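Plimside Canvas Zip Bag, off-white with black trim
Reviewed Sun 10 March

Rating: 7/10

The Plimside is an unlined canvas bag with a long zipper, sold flat-packed in a paper sleeve. I bought it in October to carry cables, a charger and a notebook, and it has been in use most working days. Empty weight on my kitchen scale is 178 g. The maker lists 200 g.

The canvas is off-white with a light texture. It creases easily and holds the creases, particularly above the zipper, where a seam runs parallel to the opening and the cloth between the two tends to bunch into a ridge. Ironing on medium flattens it for a day or so. The panel below the zipper stays smoother. Trim is black: zipper tape, binding, straps and a small tag near the top. 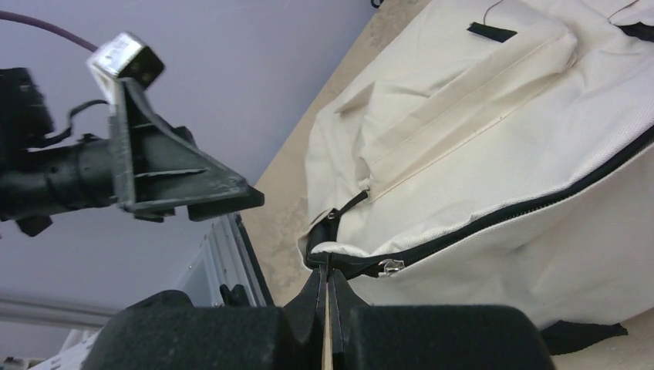 Zipper action is good along the straight section and stiff at the ends. The silver pull is small. With gloves on I have trouble finding it, and a short cord tied through it would help. When the bag is empty the cloth moves with the pull, so the fabric has to be held close to the end of the zipper while opening. With a notebook inside, one hand is enough.

The loop strap near the zipper end is stitched securely. After 81 days of use I found one loose thread, trimmed it, and saw no further fraying. Coffee came out with cold water and dish soap. Pencil marks did not.

I compared it with the Nara pouch, which has a larger pull and a lining but costs more and weighs 714 g with its insert. For carrying every day I prefer the Plimside. For anything with sharp corners, buy the lined one.

Pros: weight, stitching, straps
Cons: small pull, creases, shows dirt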